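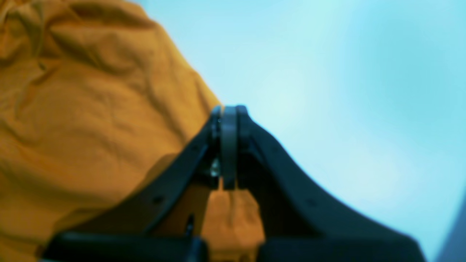
Ondel gives its cloth-handling cell a longer morning check

SUTPORT, May. The textile sorting company Ondel has changed the way it looks after the gripper on its garment cell in Sutport. The check before the first shift now takes 27 minutes, and it ends with a trial on real clothing.

The gripper has two black fingers which meet at a narrow tip. According to Ondel, lint collects near this tip and the fingers then close unevenly. In April the cell stopped 46 times for this reason. The technician now cleans the fingers with a dry brush, tightens the screws and runs 100 empty open-and-close cycles. After this the machine must work with a crumpled orange garment, as soft folds are harder for it than flat cloth.

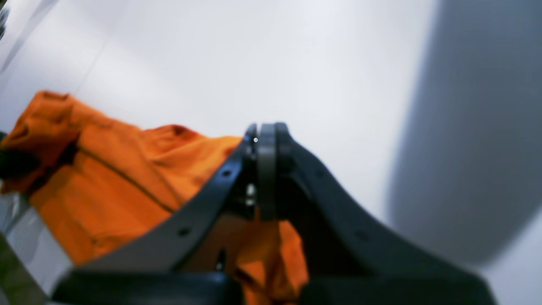
MAINTENANCE

The small camera at the wrist is also part of the new routine. Its lens is wiped every morning, and the view of both fingers is compared with a saved one. If the fingers have moved in the view, the camera mount is adjusted before any work begins.

Spare finger pads are supplied by Byun, and a set is now kept in a drawer beside the cell. Ondel plans to use the same checklist at its second site, in Skukanano, before the summer.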